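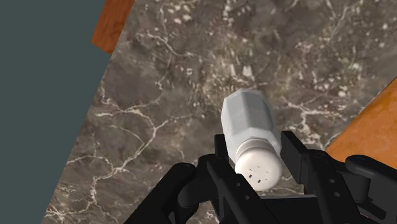 Koster Needlework is looking for model stitchers and chart testers for its next group of counted thread designs, due out in March. We publish charts for cross-stitch, blackwork and some pulled thread, and every chart is stitched at least once by someone outside the office before it goes to the printer. Several of the new designs are kitchen pieces. One is a small sampler of tabletop things, and its salt shaker is the sort with flat, angular sides and a domed white cap, like the one at the top of this page. The sides are worked in three close shades of blue-gray, and we need people who will tell us if two of those shades can't be told apart in normal room light.

What needs stitching

Tostama - a band sampler, 131 stitches wide, on 32 count linen over two. Cross-stitch, four-sided stitch, long-arm cross and one band of drawn thread work near the bottom. You should have done drawn thread before. We need two stitchers for this one.

Hindano - a set of six small kitchen motifs, including the tabletop sampler mentioned above. Full cross-stitch and backstitch on 14 or 16 count Aida, some quarter stitches. Suitable for a newer stitcher with neat backs. The largest motif has 2692 stitches. We need three stitchers, and each one will do two motifs.

Inance - a blackwork table runner in one color with a beaded edge. The chart runs to four pages and the pattern shifts where the pages join, so you must be comfortable working across page breaks. One stitcher, plus one person to read the chart and instructions without stitching.

What we supply

Fabric, thread, beads and needles for the piece you are assigned, along with a printed chart and a PDF of the same chart. Fabric is cut with three inches of margin on all sides. Please do not trim it. If you run short of a color, write to us and we will send more from the same dye lot if we still have it. Do not substitute from your own stash, even with the same number on the label.

What we ask of you

Stitch the piece as charted. If you find an error, stop at that spot, mark it on the paper chart and send a photo. Work somewhere else on the design until you get an answer, usually by the next morning.

Keep a stitching log. It can be as simple as dates and hours on the back of the chart. We use the logs to set the skill level printed on the cover.

Fill in the tester form when you finish. It asks about symbol size, color confusion, the order of the instructions, and how much thread was left over for each color.

Homes with smokers are not a fit for this work. Pets are fine, but please keep the piece in the bag provided when you aren't working on it.

Do not post pictures of the work before the chart is released. After that you may post as much as you like.

Time

The Hindano motifs take most people about 100 hours per pair. Tostama and Inance take longer, and we agree on a finish date with each stitcher before anything is mailed. Please be realistic when you give us yours. A late date that you can keep is more useful to us than an early one that slips.

Payment

Stitchers are paid a flat fee per piece, half when you return the signed agreement and half when the finished work reaches us. The fee for each design is listed in the agreement, which you will see before you commit. Chart readers are paid by the page. We cover postage both ways. Finished models stay with Koster and travel to shops and shows, and your name goes on the display card and inside the chart unless you ask us to leave it off.

How to apply

Send an email with the subject line Model Stitcher and the name of the design you want. Include:

two photos of finished work, front and back
the fabric counts you normally work on
whether you use a hoop, a scroll frame or your hands
the number of weekly hours you can give this
your mailing address (US and Canada only for this group)

We will choose from the first 20 complete applications for each design. Applications without a photo of the back are treated as incomplete. Everyone who applies will get a reply, and those we can't place now can ask to be kept on the list for the fall charts.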